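Niloufar Shojaei: "El robot es lo barato"

La responsable de compras de Trukham lleva dos presupuestos rehechos y una opinión firme sobre las yemas de los dedos

A Niloufar Shojaei le piden a menudo que explique cuánto cuesta automatizar un puesto de empaquetado. Suele responder con otra pregunta: cuánto se quiere gastar en cables. "La gente viene con el precio del brazo apuntado en un papel y cara de haber hecho los deberes. El brazo es lo barato. Bueno, no es barato, pero al menos viene con factura".

Su empresa prepara teléfonos para la venta y estudia dejar en manos de una pareja de brazos la tarea de colocar cada terminal en su bandeja. La primera solicitud de gasto, presentada en julio, ocupaba una página. La segunda ocupa 5, y Shojaei la defiende con el cariño que otros reservan a los hijos difíciles.

La partida que más discusiones ha traído es la de los dedos de las pinzas. "Pedí 100 pares de almohadillas de recambio y me llamaron de dirección para preguntar si había puesto un cero de más. Les dije que lo que toca el teléfono es la goma, y que la goma se ensucia y se gasta".
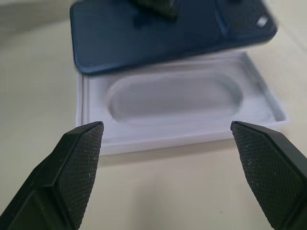
El proveedor habitual, Herkau, le ofrecía un contrato de mantenimiento con los consumibles incluidos. Barros, el otro candidato, los vende sueltos. Ella sacó la calculadora: 2,636 euros de diferencia al año, a favor de los sueltos, siempre que alguien se acuerde de pedirlos. "Ese alguien soy yo, claro. Mi tiempo no sale en ninguna hoja de cálculo".

Tampoco salía, al principio, la mesa. Ni la pared, ni el espacio para que una persona se acerque sin pedir permiso a nadie. Shojaei recomienda medir el sitio antes de firmar – y volver a medirlo con los cables puestos, que nunca caen por donde dice el plano.

¿Y dos brazos, cuando uno cuesta la mitad? "Esa me la hacen en todas las reuniones. Yo pregunto al que la hace si abre las cajas con una mano a la espalda. Uno sujeta y el otro queda libre para lo que venga". 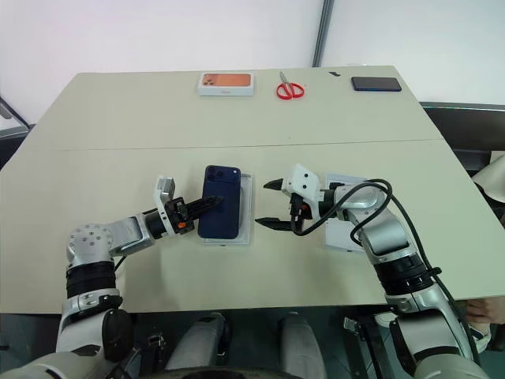 Ternivwood, 10 de septiembre de 2026

La decisión se toma este otoño. Shojaei ha puesto una condición: no comprar nada hasta completar 1,000 colocaciones de prueba con bandejas de verdad, de las que se deslizan sobre la mesa, y con teléfonos de más de un modelo. "En las demostraciones todo está atornillado. En mi almacén no hay nada atornillado, salvo el presupuesto".

Ha reservado además una línea para formación y otra que se titula, sin más, "varios". De la segunda prefiere no dar la cifra. "Es la única que voy a gastar entera, eso se lo firmo".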